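Unit Prices Should Be the Largest Number on the Shelf Tag
Dec 3, 2025

A shelf tag carries two prices. The first is what the register will charge. The second is that amount divided by a weight, a volume or a count, and it is the only number on the tag that lets a shopper compare one package with another. In most stores it is printed in the smallest type available, in a corner, in a unit the store picked. I think the order should be reversed by rule.

My evidence is modest. In February I copied down the tags for 332 packaged items at the Skurley supermarket in Dutthorpe, limited to dry goods, oils, canned vegetables and paper products. I went back for the refrigerated cases later and ended with 584 tags. The results for the two groups were similar enough that I treat them together.

The first problem is mixed units. Olive oil was priced per fluid ounce in one brand and per quart in the next. Rice was priced per pound in bags and per ounce in boxes. Paper towels were priced per roll, per sheet and per hundred square feet, sometimes on the same shelf. A shopper can convert between ounces and pounds with a little effort. Converting between rolls and square feet requires reading the package, and the package has its own small type.

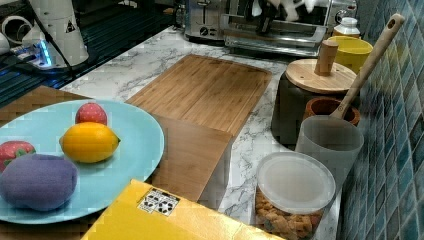 The second problem is sale pricing. When a yellow sale tag went up at Skurley, it usually covered the regular tag completely. The sale tag showed the new price and the amount saved, with no unit price at all. The comparison becomes unavailable during exactly the period when the price has changed. In nine cases I worked it out by hand, and in two of those the larger size on sale still cost more per ounce than the smaller size at its regular price.

The third problem is produce. Loose onions are sold by the pound, bagged onions by the bag, and lemons by the piece. Selling lemons by the piece is defensible – most recipes call for one lemon, and few call for four ounces of lemon – but a bag of lemons next to the loose ones should state the price per lemon as well as the price per pound. Printing both takes one extra line. 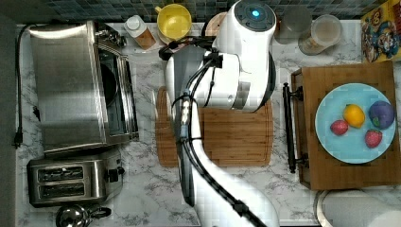

What the stores say

The usual objection is cost. Paper tags have to be reprinted, and somebody has to walk the aisles and replace them. This was a fair point when every tag was paper. Skurley now uses electronic tags from Jutimus in more than half of its aisles, and the layout of those tags is a template. Changing the type size is a change to the template.

A second objection is that shoppers don't use unit prices. I accept that many don't. A number printed at a third of the height of the main price, in units that vary from brand to brand, is not a fair test of whether people would use a good one.

What a rule should require

The unit price should be at least as tall as the package price. Each product category should have one unit, set in the rule and not by the store. Sale tags should carry the sale unit price. Online listings should follow the same format and allow sorting by it. The Karpenko stores already offer that sort on their website, although it fails for any item where the unit field was left blank.

Enforcement can be handled by the offices that already check scales. An inspector who is in the building to test the deli scale can read a sample of tags on the way out, and a store with repeated errors can be fined per tag, on the same schedule used for a scale that reads heavy.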